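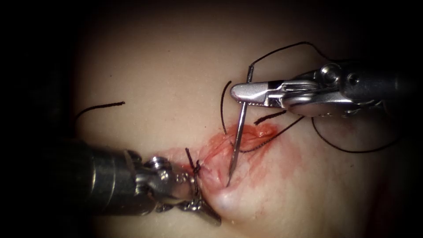
Suture practice page, finally up, sorry for the wait. Ratree Yensuk and I have been working through the pads at the bench at Starkanton a bit at a time. Mostly simple interrupted stitches. Black thread again, so the knots show up against the pale pad, and you can see how the surface puckers into little folds around the tied one. Bit tight for my liking. Ratree says fine. Needle going in lower down for the next bite, nice and upright.

More on the pads as people keep asking. We get ours from Kaewsai, box of 36, about 14 stitches to a pad before it goes ragged. The older Golo ones were stiffer and tore at the edges, wouldnt bother. Keep them flat and out of the sun, ours curled on the windowsill in April and had to go in the bin.

Thread: cut the ends short but not silly short. I lost a whole row last year by trimming right down to the knot. Leave a bit to hold.

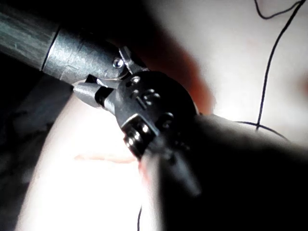

Spacing is the other thing. Ratree draws hers on first with a soft pencil, I do mine by eye and it shows. If you are just starting then draw the line, no shame in it. Same depth both sides or one edge rides up over the other and theres no fixing it after, you just have to cut it out and go agian.

Next lot will be running stitches, on the new Hineo pads if they turn up. Ratree has 11 done allready, I have none.

Anything you want a closer look at, drop us a line.

Napaporn Rattanakul, 3rd March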